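September 4, 2020

Up at seven. Cold, clear by nine. Porridge, then straight into the back room, which I have been putting off since March.

The plan was to do the shelves first and the table last. I did the shelves in the order they stand, left to right, starting with the old work folders from Larkitico. There were 17 of them. Most of it is drawings I will never look at again and copies of letters that must exist somewhere else. I kept two folders, the one with the contracts and the one with the photos from the Fornham job. The rest went into the paper bin, which was full by half past ten. The bin goes out next week, so whatever paper is left has to sit in the hall until then.

Second shelf was worse. Cables, chargers, a torch with no battery cover, three staplers, instructions for a fridge we had in the Geraghty Street flat. I plugged in what I could and labelled the ones that worked with masking tape. The others are in a shopping bag for the e-waste drop-off. I don't know what the hours are at the moment. Must ring.

Stopped for tea. Blandine phoned while the kettle was on. She has been doing her own cupboards and wanted to know if I still had the cake tin. I do, it is on top of the fridge. She said there was no hurry. We talked for a while about her mother's knee and the price of timber. She is thinking of building a bench along the veranda and has been quoted 533 dollars for the boards alone, not counting screws or oil. I said it sounded like a lot. She said everything does now.

Back at it by eleven. The books took longest. I had meant to keep only what fits on the Ilance shelves — the narrow ones by the door — and for the most part I managed it. Rule was: if I couldn't remember what was in it, and didn't want to find out, it went. I broke the rule for the atlas and for Dad's bird book. Dad's has water damage on the cover and a bus ticket in it at the page on wrens. I left the ticket where it was.

I read for a good half hour sitting on the floor, which was no use to anyone. A short history of canals. Went in the keep pile.

Lunch was the rest of the soup. Put too much pepper in it on the second heating.

After lunch I vacuumed behind the shelves. Found a dollar coin, the lid of the blue pen, a great deal of fluff and one of the felt pads off the chair. Put the pad back on with wood glue and turned the chair upside down to let it set. Wiped the skirting. It is a different colour from what I thought. The window needed doing as well, but I did the inside only. The outside wants the ladder and I wasn't going to get the ladder out.

Anatole wrote back about the spare books. He will take anything on building or engineering for the reading room he is setting up at Fornham and asks if I can post them, as he won't be down this way for a good while. I weighed the first carton on the bathroom scales, with me holding it and then me without it, and it came to 8 kilos. Too heavy for one parcel, to my mind. I split it in two. Lined the bottoms with newspaper, large books flat, small ones on their sides around them, more paper in the gaps. Taped across both seams. I ran out of the wide tape on the second one and had to finish with the narrow, so it looks like a child did it, but it holds when I lift it.

His letter also says Larkitico might be taking on work again in the new year. He didn't say whether he would go back and I won't ask him in writing.

By three I had got as far as the table. I rubbed it over with a damp cloth and then a dry one where there was room to. The red hardcover stays out for now, and so does the white box. I like the artificial flower next to the book more than I expected to — it has pink and cream blossoms and needs nothing done to it. The whiteboard is staying up behind them with all the black marker still on it. I considered wiping it, and got as far as finding the cloth, but there are coordinates and little sketches on there that I would have to copy out first, and I had done enough copying for one day. The magnets can stay too, the green one and the orange one.

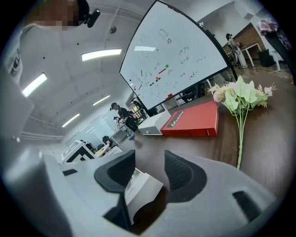
How long should a cleared room be left before you buy anything new for it? I would give it a full month, so you learn what you reach for and what you never miss.

I wrote that down mostly to hold myself to it. I had already been looking at a filing cabinet, 168 dollars second-hand, grey, two drawers, a key for each. It would go nicely under the window. But with the folders gone there is hardly anything to file, and a cabinet would only fill up again. I closed the page.

Took the shopping bag out to the shed and the two cartons to the front door. Swept the hall. My back was sore by then and I lay on the rug for ten minutes with my legs on the couch, like the physio showed me.

Rang Blandine to say I would drop the cake tin over with some lemons. She wants six if they are decent ones. The tree is loaded but the ones on the low side have gone soft, so I will need the steps after all.

Dinner was eggs and the last of the spinach. Washed up straight away. Went in once more before bed to turn the chair the right way up. The pad has stuck, though a bit off centre.

Still to do: drop-off hours, wide tape, outside of the window, letter to Anatole with the list of titles. The bottom shelf I haven't touched. It is all sewing things and I will need daylight for it.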